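Group report: visit to the Jordale open afternoon
Written by Taner Bilgin

Our group went to the Jordale open afternoon in November as part of the home robotics unit. The aim was to see how a robot arm deals with an ordinary house, as most of what we had read was about factories. We were split into 2 teams and I was in the second, which started with the talk and saw the arm afterwards.

The talk was given by Thaddeus Achterberg. He explained that the arm is trained on short recordings of household jobs, such as picking a toy up off the floor or moving a bag. Each recording is called a run. The set used for the demonstration has 2,223 runs in it, and new ones are added when the arm keeps failing at the same job. He said floors are harder than tables — things lie at odd angles, and the arm has to reach further down.

After the talk we watched the Cadereck software on a laptop. It plays a run back from the wrist camera, so you see what the arm sees. I had expected a wider view. The gripper takes up a lot of the middle, and the room has to be read from what is left on either side. In the living room run there was a pink cushion on the floor with a small purple toy next to it, and shiny floor tiles on the right with daylight on them. Reflections like these were mentioned in the talk as a common cause of mistakes.
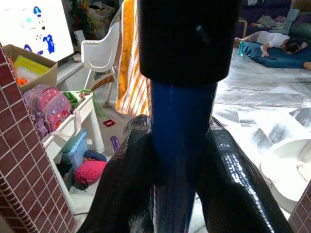
Why is the camera fitted at the wrist and not on a stand?
It moves with the gripper, so it stays close to whatever the arm is reaching for.

We finished with seven minutes for questions, which was too short. Next time I would write mine down first — I forgot to ask how long one run takes to record.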